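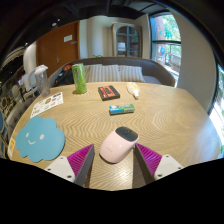 Ticket 755
Subject: Pink mouse skips and drifts at the wooden table
Opened by: Gwawr Gittins
Location: Llewellyn room, large table
Priority: Low
Status: Closed

Wednesday, 9:10 a.m. Gwawr Gittins
The pale pink mouse with the black front skips when I use it straight on the tabletop. The pointer goes sideways in small jumps, then stops, then catches up. It is worst near the front edge. Clicking is fine and the scroll wheel is fine. I have been laying out sticker orders in Plurari and I can't place anything accurately. I tried restarting the computer once and it made no difference.

9:35 a.m. Support desk
Thanks. A few things to check first:
Is the mouse wireless, and if so when was the battery last changed?
Does it skip in every program or only in Plurari?
Does it skip on a sheet of plain paper?

9:52 a.m. Gwawr Gittins
Wireless. New battery put in this morning, before I wrote in. It skips everywhere, including on the desktop with nothing open. I'll try the paper after my call.

10:40 a.m. Gwawr Gittins
On plain printer paper it tracks normally. Back on the wood it skips again within a few seconds. I tried the blue cloud mat as well, the one with the smiling face. Good over the plain blue part. It hesitates a little when it crosses onto the white of the eyes or the mouth, but I may be imagining that.

11:05 a.m. Support desk
That points to the surface. The table has a strong zigzag grain and a shiny finish, and an optical sensor can have trouble with either one. Please do the following before we swap anything:
1. Switch the mouse off and turn it over.
2. Wipe around the sensor opening with a dry cotton swab. No liquid.
3. Check the feet for bits of sticker backing or glue.
4. Wipe the area of the table you use and let it dry fully.
5. Turn off pointer acceleration in the mouse settings and test again.

11:48 a.m. Gwawr Gittins
Done. There was a small curl of clear backing stuck to one of the feet. Removed it. The mouse glides better now but the pointer still jumps on the wood. Acceleration is off. I also closed the blind for a few minutes and it was slightly better, not fixed.

1:20 p.m. Support desk
Checked the same model from the cupboard (asset tag 599) on the Llewellyn table. Same jumps, same area. On the gray desk by the printer both mice are fine. No fault found with either mouse. I turned the spare 90 degrees and moved it along the grain instead of across it. Still skipped.

Sensitivity on Gwawr's mouse was set very high, so I brought it down one step. Receiver moved to a front port while I was there.

1:45 p.m. Gwawr Gittins
Lower sensitivity is easier for cutting lines. Can I just keep using the cloud mat? I like it and it's already on the table.

1:58 p.m. Support desk
Yes. Keep the mouse on the plain blue part where you can. If the hesitation over the face bothers you, there is a plain Zilla mat in the supply drawer. Move loose sticker sheets out of the mouse area before you start.

4:30 p.m. Gwawr Gittins
Used the cloud mat all afternoon. No jumps. One short pause over the left eye. Fine to close.

4:41 p.m. Support desk
Closed. Cause: tabletop surface. Mouse not replaced. Spare returned to cupboard.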